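The innkeeper at Plivalmont would like it known that she did not set out to become an authority on baths. She bought a 25-room hotel with a leaking roof, and the roof, she says, "was supposed to be the personality of the place."

Then the reviews came in. Guests forgave the stairs. They forgave the breakfast, which in March was mostly eggs. They did not forgave the showers, she says, quoting one complaint word for word, grammar included. "I read that one aloud to my sister. We were both very moved."

So she started putting in tubs. The first came from a dealer in Grandska, who promised it would fit through any door and had evidently never met one of hers. It spent the winter in the lobby with a fern in it. "People took pictures with the fern," she says. "I could have stopped there and saved a fortune."

She has strong views on soaking. Twenty minutes is plenty. Books are fine, phones are asking for it, and candles are banned after an incident at 2 a.m. she will describe only as "small."

Hot water was the real expense. The old boiler held 80 gallons, enough for one guest and a grudge. Its replacement came from Vrettos and holds 180, and she visits it the way other people visit a horse.

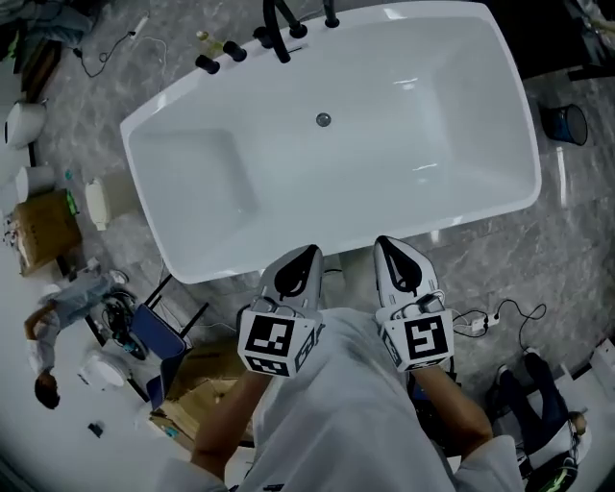 A freestanding white tub with black fittings and a hand shower.

Does anyone still ask for a shower? "Men over sixty," she says. "They tell me they don't have time for a bath. They're on vacation. I ask what they're late for, and they say lunch."

She is now looking at a second property, in Clenolmont, with a sound roof and no plumbing to speak of. Her accountant has asked her to sleep on it. She says she'd think better in the tub, but they're all booked.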